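Velunine Capital Gains Module, desktop edition: review

Velunine sells its capital gains module as an add-on to its bookkeeping package and as a standalone program. I tested the standalone version over one filing season, on a household return and on the records of a small partnership. The license cost $369 for one preparer and one computer. A second seat is $55. There is no monthly plan.

Scope

The module takes purchase and sale records, matches lots, works out holding periods, and produces a schedule of gains and losses. It doesn't prepare a full return and doesn't file anything. Output is a PDF, a CSV file, or a transfer file that other tax software can read. Users who expect a complete tax program should look elsewhere.

Import

Broker files load through a mapping screen. Column names are guessed from the header row, and the guesses were right for three of the four brokers I used. The fourth, Clevmont, puts the settlement date ahead of the trade date, and the module took the first date it found. The error moved two sales across the one-year line and changed them from short term to long term. I caught it when the totals didn't match the broker's own summary. The mapping can be corrected and saved, but the program gives no warning that two date columns are present.

Files are limited to 50 MB, which was never a problem for me. 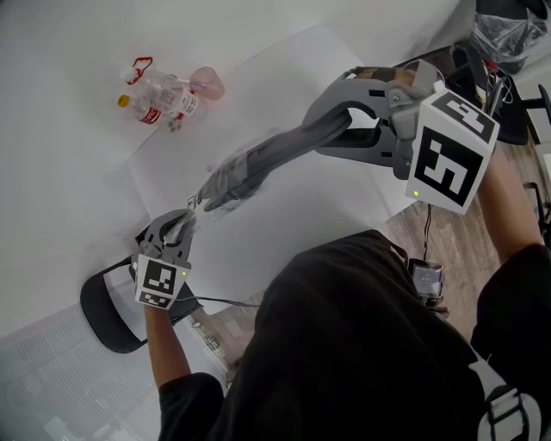
Records typed in by hand go through a separate form. It accepts fractional shares to six decimal places and has a field for commissions on each side of the trade. Tab order is sensible except on the commission fields, where the cursor jumps to the notes box and has to be brought back with the mouse.

Lot matching

Three methods are offered: first in, first out; specific identification; and average cost for funds that qualify. The method is set per account and can be overridden for one sale. Each override asks for a short note and stores it with the record. I liked this. When a preparer has to explain in February why a certain lot was picked, the note is in the right place.

Wash sales are flagged within a single account and across accounts, provided all the accounts sit in the same client file. A spouse's accounts kept in a separate file are not checked. The manual says so on page 12, in a footnote. It belongs on the import screen.

I rebuilt one sequence by hand: a loss sale, a partial repurchase inside the window, and a later sale of the replacement shares. The disallowed loss was added to basis correctly and the holding period carried over. A second sequence, with two repurchases at different prices, also matched my worksheet to the cent.

Afia Sulemana, who handles partnership work in our office, ran the same files through Talleo, the program she has used for years. The two agreed on every sale except one. The difference came from a return-of-capital payment that Talleo had entered as a dividend. Velunine had it right.

Inherited and gifted property

Inherited assets are handled with a date-of-death value and default to long term. Gifts are weaker. The form has one basis field, and the case where market value on the date of the gift was below the donor's basis needs two. The workaround is to keep both figures in the notes and pick one when the property is sold. For a program at this price I would call that a defect.

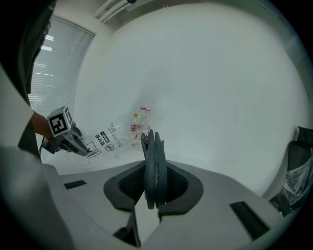
Estimated payments

A small planner projects the tax on gains to date and suggests a quarterly payment. It uses the rate tables shipped with the program, and these update only when the user asks for an update. Losses carried forward must be entered by hand each year, even when last year's file is open in the next tab. State tax is limited to a flat percentage supplied by the user.

Speed and stability

The largest client file took under a minute to recalculate on an ordinary office computer. The program closed without warning twice, both times while exporting a PDF with the notes column turned on. No data was lost. I sent a report on a Monday morning, and Hnat Palamarchuk in support answered that afternoon with a setting that stopped the fault. The fix has not yet appeared in a general update.

Documentation

The manual is clear on matching and thin on corporate actions. Spin-offs get one paragraph. Mergers with part cash and part stock get a worked case, and the arithmetic in it is correct.

Compared with Đinh

The Đinh gains calculator costs less and runs in a browser. It does not support specific identification, and its wash sale check stops at the single account. For a person with one brokerage account and a handful of sales, it is enough. For a preparer with several clients, Velunine is the better purchase, provided the dates are checked after every new import.

Rating: 4 out of 5 for lot matching, 3 for import, 2 for gifts.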